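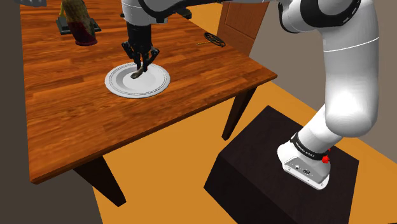 Slide 1. Simulated arm over the plate, small brown object in the fingers.

Leave this one up while people find seats. Say hello, say who I am, say thanks to Tin-yau Lui for letting me have the slot before lunch (he'll be at the back waving at me if I overrun, and I will overrun).

Right, so. This talk is about letting go of things. Everybody in this field loves talking about picking up, and I've given that talk myself, more than once! But for the past year Bayu Harahap and I have been looking at the other end of the job, the moment when the arm has carried something to the right place and has to decide that now is the time to open its fingers. On the slide the gripper is over the plate, fingers still shut. That's the moment I want you to keep in your heads for the next half hour.

Point at the faint shadow on the plate. I'm going to come back to that shadow, so don't let me forget it.

What we were doing before. Our policy, Gikuvar, learns from demonstrations in simulation. A person steers the arm, we record it, the network copies. It got pretty good at the carrying bit. Then it would get to the plate and dither. Up a bit, down a bit, left a bit, like somebody parking in front of their in-laws. Or it would let go far too high and the thing would bounce off the rim and go skating across the table.

(Pause here for the bouncing clip. If the clip doesn't play, just do the noise. It worked in Bostow's seminar.)

Why does it dither? Bayu's idea, and I want to give him full credit as I argued against it for weeks, was that the demonstrations themselves are muddled at that point. When I steer the arm I slow down near the plate and hover. Sometimes I hover for ages. So the network sees loads of examples of "over the plate, fingers shut" and hardly any of "over the plate, fingers opening". Of course it hovers. We taught it to!

The method, then. I'll go slowly, and please shout if I don't. We call it Pirlow, and it's a very small change. We take each demonstration and find the step where the fingers start to open. Then we work backwards from there and squash the hovering, so the long wait becomes 4 steps and no more. The path stays the same, the grip stays the same, we only shorten the wait. Then we train exactly as before. Same network, same settings, same everything.

Somebody will ask why four. We tried 11 and it still dithered, and we tried none at all and it started throwing things. Four was the one that behaved. I don't have a lovely theory for you there, sorry.

The result. We ran 100 trials with the old training and 100 with the new, objects in fresh positions each time. A trial counts as a good one if the object ends up resting on the plate when the clock runs out. With the old training, 34 trials failed. With Pirlow, 11 failed. (Leave that up for a bit. Drink some water.)

I was pleased with that, and then Tin-yau went through the failures and found that a fair few of the ones left over are a different problem, where the object gets turned in the fingers during the carry and comes down on its end and rolls. Curved things are the worst for it. Shortening the wait does nothing at all for those and I don't want to pretend otherwise.

Now, the shadow! Go back to slide 1 in your heads. We had a nagging worry that the network was using the shadow on the plate to judge height. So we switched shadows off in the renderer and ran the new policy again. It got worse, and the releases crept higher. We haven't run enough of those to put a number on the slide, but it bothers me, as a real kitchen has lamps and windows and people leaning over the table. If anyone here has worked on this, please come and find me.

Also worth saying out loud: everything today is simulation. Same plate, same table, same arm on its black pedestal. We're moving to the real arm with the Nugroho lab in April and I fully expect to be humbled.

Things to mention if there's time: the code for the squashing is tiny, and Bayu will send it to anyone who asks him. It needs a clean signal for when the fingers open. If your gripper log is noisy, smooth it first, or you'll cut in the wrong place and spend a week wondering why (we did).

Likely questions. Does it help with stacking? Haven't tried. Does it hurt the picking up? We saw no change there. Could you just tell people to hover less? We tried, and they hover anyway, me included.

Thank Bayu, thank Tin-yau, put the contact slide up.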